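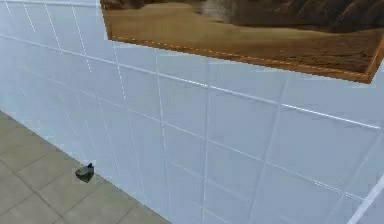
Care of wall tiles and grout
Household guidance for tenants, Plenedholm Homes

Residents are asked to wipe kitchen and bathroom tiles weekly with warm water and a little washing-up liquid. Rinse with a clean cloth and dry with a towel. Vinegar and other acidic cleaners must not be used on grout, as they wear it away over time.

For stained grout, mix bicarbonate of soda with water to a thick paste. Apply with an old toothbrush, leave for 12 minutes and rinse well. Bleach may be used on mould if the window is open, but never together with another product.

Cracked or missing grout should be reported before the wall behind is affected. Small gaps may be filled by the resident using a ready-mixed grout. Keep the area dry for 96 hours afterwards.

Drilling into tiles requires written consent. Apply masking tape to the spot first and switch off any hammer setting.

Repairs desk, Flultevar office: extension 514. Ask for leaflet 602 for advice on sealant around baths and sinks.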